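Kindholm Documentation: Recording Tools

Checking Marker Tracking Before a Two-Handed Recording

Applies to Zindix 2 and later. Last revised Fri 15 May.

Purpose

This page explains how to confirm that Zindix is tracking both hand-held grippers correctly before demonstration data is recorded for policy training. The procedure is to be completed at the start of every session and again whenever a gripper, marker cube or camera has been removed and refitted. Operators should already have installed the Zindix client and should be able to open a session in the Fusley viewer.

Before you begin

Confirm that the calibration file for each gripper is present in the session folder. The file name ends with the serial number of the gripper it belongs to. A left calibration file loaded for the right gripper will not produce an error message, but the poses it yields will be wrong by the offset between the two cubes.

The Zindix service listens on port 2137 by default. If another process is using that port, change the value of "listen_port" in the session settings and enter the same value in Fusley.

Step 1. Start the streams

Open a terminal in the session folder and enter:

zindix start --session check --hands both

Wait until the status line reads "streams ready". Each camera is listed by role: head, left hand and right hand. If a role is missing, stop the service, reconnect the device and start again. Do not reassign roles by hand while the service is running.

Step 2. Verify the head view

In Fusley, open the head stream and turn on the marker overlay. The operator should stand at the near edge of the table and hold both grippers out over the tabletop. Each cube must show at least one complete marker face to the head camera. 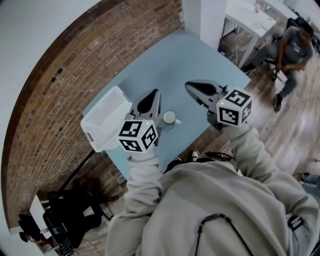

Head view for Step 2. Both marker cubes are over the table, with the mug between the grippers.

The overlay draws an outline around every marker it has decoded and a set of axes at the estimated center of each cube. Check the following:

The outline follows the printed border of the marker closely.
The axes remain steady while the gripper is held still.
The label beside each cube reads "L" or "R" as appropriate.

If the axes flip between two orientations, the solver is working from a single face seen nearly straight on. Turn the wrist slightly so that a second face comes into view. If flipping continues, set "pose_solver" to "multi_face" and restart the service.

Step 3. Verify the hand views

Open the left and right hand streams in turn. The hand cameras are used for visual odometry, and the tracker requires fixed detail in the surroundings. Brickwork, corners and door openings are suitable. Plain walls and ceilings give few usable features and should not fill the view for long periods.

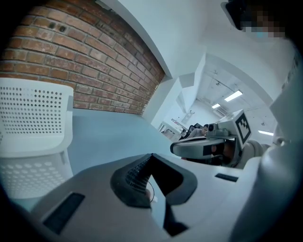

A hand view with the second gripper and its marker cube at right. Brick courses and the room beyond offer fixed detail.

The body of the gripper carrying the camera is always visible in its own stream. It moves with the camera and must be excluded from feature matching. Turn on the mask overlay and confirm that the shaded area covers the housing and the mount. If part of the housing is left uncovered, run:

zindix mask rebuild --hand left

Replace "left" with "right" for the other gripper. Where the other gripper enters the view, its features are rejected as moving objects. A marker decoded from a hand view is logged as a supplementary observation and does not replace the head estimate.

Step 4. Record a short test

Select Record in Fusley and move both grippers slowly over the table for the length of the on-screen timer. Bring the grippers close together once, then apart. Select Stop. The test is saved under the name "check" and is excluded from training exports.

Step 5. Review the report

Enter:

zindix report check

The report lists tracked frames, dropped frames and the longest gap for each hand. A sample line is given below.

left tracked 891 dropped 7 longest_gap 2 status PASS

A status of PASS permits recording to begin. A status of REVIEW means that the longest gap exceeded the session limit. Open the test in Fusley, go to the gap and determine whether the marker was hidden or turned away from the head camera. Repeat Step 4 after correcting the cause. A status of FAIL requires that the gripper be calibrated again.

Notes on filtering

Zindix applies the Kaufmann smoothing module to exported poses only. The live overlay shows unfiltered estimates, and a small amount of shake there is normal. Smoothing must not be used to conceal long gaps. Segments above the gap limit are split at export, and each part is written as a separate episode.

Related pages

Calibrating a Hand-Held Gripper
Session Settings Reference
Exporting Episodes for Training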